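Can a machine fold my laundry yet?

My mother asks me the same thing every time I call her. She knows that I follow robots as a hobby, and she has six people's washing in her house. "So, is it ready?" she says. I always answer that it is not ready, and she always says that then she does not see why I read so much about it.

This March I wanted to give her a better answer. I had a day free, and my old classmate Kiran Tripathi works with household robots, so I asked if I could come and look. I also asked many beginner questions, for which I thank everybody's patience.

Before the visit I believed the difficult part was the folding itself. I imagined that if a machine knows the steps (sleeve in, side in, bottom up), then the job is done. Kiran told me that the steps are the small part. A plate has the same shape on the shelf and in your hand. A shirt has a different shape every time you drop it, and a machine must first understand where the corners went. When two layers lie together, it must also take one of them and leave the other.

I did not feel this problem until I tried it with grippers instead of fingers. With my hands I rub the cloth a little and know if I am holding one layer or two. With two black jaws I know nothing, I only look. My first fold took 20 minutes, if I include the times I put everything down and started from the beginning. Pulling is also a question. If one side pulls more, the creases run across the whole cloth and the other side has to follow.

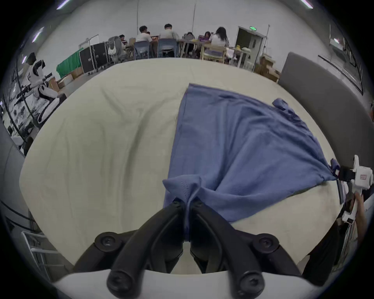
What I think now

For towels I am hopeful. A towel is a rectangle, it has four corners, and you can forgive it a lot. I would not be surprised to see a machine doing towels all day in a hotel basement before my mother retires.

For a mixed basket I am less hopeful. Socks, a child's dress with buttons, a fitted sheet (which I also cannot fold). Each one needs its own method, and somebody has to turn the sleeves the right way out. Kiran is more positive than me. He thinks that with enough demonstrations by people, the odd items will become normal items. I asked how many is enough and he laughed.

Then there is the price. If a folding machine costs 4000 dollars and needs half of my bedroom, I will continue with my hands and the radio. For a laundry shop the calculation is different. The shop has the space, and the same kind of item comes again and again.

So I told my mother: towels maybe, shirts later, fitted sheets I cannot promise. She said that towels she can do herself.

Next time I want to write about dishwashers and who should load them.

Posted by Pallavi in Machines at home

2 comments

Nektarios Ververidis
I work in a hotel and can confirm that towels are the easy part. Pillow cases are worse than they look, the opening is always on the wrong side.

Poonam Rastogi
Please ask your mother how she folds the fitted sheet. I am serious.

Recent posts
My robot vacuum and the hallway carpet
Why opening a jar is harder than chess
Window cleaning machines, a short complaint
Two weeks without a dishwasher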